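What the Grippers Cost, and Then What They Cost

I have been asked to do next year's equipment budget, on the grounds that I once complained about this year's.

For anyone who came here for the bicycle posts: my day job is at Clutar, where we record people picking things up with hand-held grippers so that robot arms might one day do it too. The arms get the press coverage. The grippers get used all day, and they're the line I have to defend in November.

The spreadsheet I inherited had a row that said "grippers" and a number next to it. That was the plan. It left out cables, finger pads, chargers, the little printed markers, storage cards, and whatever you want to call the drawer where all of these go to die. I added rows. By lunch the file had 80 of them and I had lost the goodwill of everyone I'd asked for a receipt.

Finger pads are my favorite. The supplier, Gevholm, wants $95 a pair and will cheerfully tell you they're a wear part, in the tone of a man selling printer ink. I had them down as a one-time purchase. Then I went through the old invoices and found we'd spent $932 on pads in a stretch when I would have sworn we bought none. They'd been filed under "office."

Paper cups, on the other hand, are nearly free. I have a whole tab for them anyway, mostly for morale.
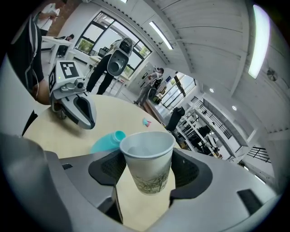
Joar Torvik thinks I'm budgeting for the wrong thing altogether, and that the money ought to go into spare units before a single new one gets ordered, since a gripper that's away for repair still has a person standing next to it on full pay. I pointed out that a spare is a new one. He said it was a new one with a better attitude.

He may have a point about repairs. Trostum quotes 30 days for turnaround, which I've learned to read as a greeting. The Stojanović quote is higher per unit but includes a loaner, and I've spent two evenings trying to work out what a loaner is worth to us. My current answer is "more than I put in the cell."

So the draft has three columns now: what we'd like, what we'd settle for, and what we'll get. Clifford Charbonneau signs off on the last one and has asked me, twice, whether the first one needs to be in the file at all. I've kept it and made the font smaller.

Still missing are shelving, lighting, and a second label printer, which I want badly and can't justify. If you've ever gotten a label printer past a finance department, the comments are open. I'm due to hand this in at 9 a.m. and the cable row still says "ask."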